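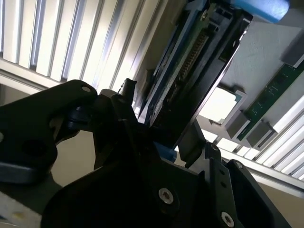

**Hardware Basics, handout 4: expansion cards and what lives around them**

Bring this one to the bench with you, and bring a pencil, because I've left wide margins and I want to see them filled. Last time we talked about power and why I make everybody pull the cord before touching a thing. Same rule today. Cord out, hold the power button in for a few seconds, then touch bare metal on the chassis. I'll keep saying it until March and then I'll say it some more.

### Cards and carriers

A bare expansion card is pretty simple to get your head around. Green board, parts soldered on, and a strip of gold contacts where it talks to the rest of the machine. What throws people in office desktops is the plastic. Manufacturers love to wrap things in carriers, brackets and little frames, and a lot of them are blue. On many business machines a colored piece is a hint that you're meant to grab it, slide it or squeeze it (check the service manual for your model, please, I've seen blue parts that were screwed down tight and I've seen what happens when somebody pulls anyway!).

So before you move a card:

- Look for a screw. Then look for a second screw.
- Find the latch, if there is one. On long graphics slots it's usually a small tab at the end of the slot, and it hides under the card.
- Hold the card by its edges or by its carrier. Fingers off the gold, skin oil is no friend of contacts.
- Pull straight. If you're rocking it end to end you're bending something.

Going back in is the same list upside down. Line it up, press evenly, and stop if it feels wrong. A card that's half seated can look perfectly fine from across the bench, so get your eye down level with the slot.

### Finding your way around an open tower

We always work with the tower on its side, panel off, opening up. It's steadier, and nothing hangs by its own weight while you're loosening it. Take a minute just to look before you pick up a screwdriver. I like to start at the power supply, which is the big metal box and hard to miss, and then follow cables out from there to whatever they feed.
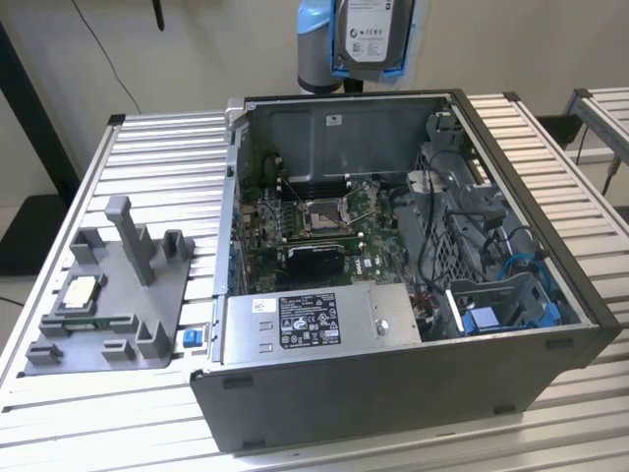

After the power supply, find the CPU socket and use it as your landmark for everything else. Memory slots will be close by, in parallel rows. The graphics card goes in one of the expansion slots, and the slot covers are over by the rear ports. Drives get their own cage, and the thin SATA cables will lead you right to it.

A word on the socket. When the lever is up and the retention frame is open with no processor in there, please treat that area like wet paint. On the boards where the pins are in the socket, they bend if you so much as drag a sleeve across them, and straightening them under a magnifier is a miserable way to spend an afternoon. Don't set screws down near it. Don't lean over it with a lanyard on. If you have the plastic cover, use it.

Labels are worth reading too. The one on a power supply will normally give you the wattage, and you'll want that number for the Brurnance worksheet (page 12, the table at the bottom). Copy it exactly as printed.

### For the lab

Groups stay the same as last time. The Estutholm room opens at 7 in the morning if you want a quiet bench, and I'm usually in by 9.

1. Sketch the inside of your tower from above. It doesn't have to be pretty, mine never are.
2. Mark the power supply, board, socket, memory slots, graphics card and drive cage.
3. Trace two cables end to end and write down both connectors.
4. Ask me over, then remove one card and reseat it.
5. Screws go in the tray, long ones apart from short ones.

Reading is the Tilstead chapter on buses, which starts on page 233. It's a slog through the middle, so skim the part on older slots if you're short on time. I won't ask about timing diagrams. I will ask what the notch in a card edge is for.

Sketches go in the wire basket by the door.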